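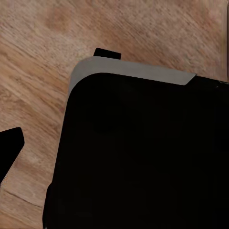

Low cloud forecasts for Sevunia airfield: which product are people using?

Started by stratus_deck, 2021-04-05

stratus_deck
I fly out of Sevunia and I've been caught out by low cloud more often than I'd like this winter. The airfield sits in the bottom of the valley with the reservoir at the north end. The regional forecast usually gives broken cloud at 1000 feet when the field itself is sitting under something much lower.

I've been comparing two sources. One is the Fustura cloud base chart, which comes out every three hours. The other is the plain text forecast for Hiltska, the nearest station with a proper forecaster. Neither is much good for us before mid morning. In February I kept a log and Fustura had the base too high on 9 mornings. I didn't log the afternoons, so I can't say how it does then.

What are other people in the valley using?

coldpool
Hiltska is no use for Sevunia in a settled spell. It's up on the plateau and it is often in clear air when the valley is full. I stopped looking at it for cloud and only use it for wind.

For cloud I look at the satellite picture at first light and the dew point at the Yusof road sensor. If the air temperature and dew point there are the same at dawn and there's no wind, I don't bother driving over.

stratus_deck
Which satellite channel? Before sunrise the ordinary infrared shows me nothing. The top of the valley cloud is nearly the same temperature as the ground.

coldpool
You need the difference between the two infrared channels. Small water droplets don't give off as much at the shorter wavelength, so low cloud stands out against clear ground even when the temperatures match. It stops working once the sun is up, as reflected sunlight gets into the short channel. After that you use visible.

It tells you nothing about the base, mind. You get the top and the extent.

millpond
Disagree with using it on its own. Two problems.

First, if there's any high cloud over the top you can't see the valley at all, and that's a good share of winter mornings here. Second, it can't tell fog from stratus. I've seen the valley lit up on the difference image when the field had perfectly good visibility underneath and a base you could fly a circuit below.

Fustura does at least try to give a height. I wouldn't write it off over one month.

stratus_deck
I'm not writing it off. I said it was too high on 9 mornings. It was fine on the others, or at least fine enough that I flew.

millpond
Did you check which run you were reading? The chart that's up at six in the morning comes from the midnight run. The next run doesn't appear until later and it takes in the early station reports. If you only compared the midnight one then you're testing a six hour forecast, and valley stratus is hard at six hours for anybody.

stratus_deck
Midnight run every time. That's the one I have when I need to decide whether to set off, so that's the one I care about. I live 38 miles away.

gauge_board
Long time observer at the north end here, not a pilot. The reservoir matters more than anyone has said so far. From late autumn the water is warmer than the air on still nights and the cloud often starts over it and spreads down the valley. I can see stars at midnight and by four it's overhead. The model grid Fustura uses is too coarse to have the reservoir in it, or that's what I was told when I wrote to ask. They said the nearest grid point has the valley floor 133 metres too high as well.

If the floor is 133 metres too high in the model then a base given above ground isn't going to match what you see at the airfield.

coldpool
That would make the base come out too low at the field, though, if anything. Say the model has the cloud at a fixed height above sea level. Raise the ground and the gap gets smaller. Stratus_deck is seeing the opposite.

gauge_board
Fair point if the cloud is in the right place to begin with. But with the floor too high you also lose the cold pool. The model mixes the air out too easily and forms its cloud further up, or doesn't form any. I think the two errors pull different ways and the cold pool one wins on still nights.

millpond
I'd go along with that. On windy nights I find Fustura slightly too low, if it's wrong at all. It would fit.

stratus_deck
That's useful. I wrote the surface wind down so I can split the February mornings into still and not still. Will do it when I have the notebook with me.

rimefrost2
Why not just ring the airfield?

stratus_deck
Nobody there until nine.

rimefrost2
There's a ceilometer on the mast by the Yusof depot. The highways people put it in with the road sensor. Readings are on the public page but you have to scroll past the road temperatures to find them. It updates every ten minutes.

coldpool
I use the road sensor every day and had never scrolled down that far. Thanks.

millpond
Careful with it. The depot is higher than the airfield, so you have to add the difference in ground height to get the base above the field. And a single beam pointing straight up only sees what's directly over it. If there's a gap over the depot it will report nothing while everything else is covered. Look at an hour's worth of readings and not just the latest.

rimefrost2
An hour's worth of real readings is still better than a chart made at midnight.

millpond
For what it's doing now, yes. It won't tell you when it's going to clear, and that was half the question.

stratus_deck
It wasn't really, but I'd like to know that as well.

gauge_board
For clearance I go by how thick it is and the time of year. In February the sun is too weak to do much and if it's thick it can sit all day. By April a thin layer usually goes from the edges inwards by late morning, the south end first. You can watch it on the visible satellite picture. The strip over the reservoir is nearly always the last to go.

coldpool
Agree about the edges. The middle hardly changes while the edges are coming in, so people look at one picture and think it's stuck. Put three or four in a row.

I'd add that a bit of wind from the east clears it quicker than the sun does. That's the one thing I do use Hiltska for. If the plateau wind goes easterly and picks up, the valley normally follows a couple of hours later.

millpond
Not in my experience. I've had a decent easterly at Hiltska all morning and dead calm at Sevunia under a solid lid. The wind goes straight over the top if the inversion is strong enough.

coldpool
If it's strong enough, yes. I did say normally.

stratus_deck
Went through the notebook. Of the mornings when Fustura was too high, all but one had calm or nearly calm wind at the field. The odd one out had a light northerly, which would be straight off the reservoir. That's only one month and one airfield, but it goes the way gauge_board said.

From now on I'll check the channel difference picture and the Yusof ceilometer before I leave, and only use the Fustura chart when there's some wind. I'll carry on with the log and add the depot readings to it.

gauge_board
If you write down the water temperature too I'd be interested. It's on the board at the sailing club gate, updated most mornings.

stratus_deck
I go past there anyway. Will do.

rimefrost2
The ceilometer page is down for me this morning. Anyone else?

coldpool
Same here. Road temperatures are loading but nothing underneath.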